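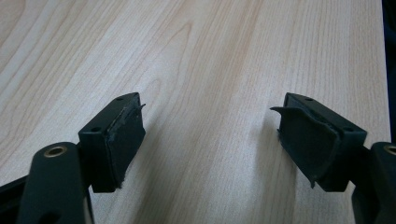
The light wood-grain tabletop at the Fandgate repair room in Girilham.

GIRILHAM, 22 Mar 2020 - The Fandgate repair room has put its spring shoe collection back to April and will keep the pairs already handed in until then.

The room on Imhof Street has taken in 294 pairs since the drive opened, most of them canvas sneakers and school shoes. Over 20 more were promised by families who had planned to bring them by this weekend. Those families are asked to hold on to them for now.

Shoes are checked at a table, cleaned if they need it and relaced before they are boxed by size. Pairs with split soles go to Nisumura, the shoe shop next door, which charges the room a flat $15 for each repair. Adult low-tops are the most common item on the shelves, and children's sizes are still short.

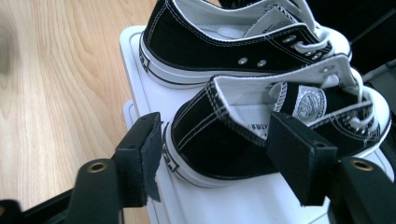 Black canvas low-tops with white laces on a white plastic tray.

Laces should be left in and pairs tied together or bagged. The room can't take boots, ice skates or single shoes. Anyone who dropped off a pair by mistake can call the front desk and have it set aside for 2 weeks.

A new drop-off date will be posted on the door and on the Fandgate website. Cash gifts toward repairs can still be made online.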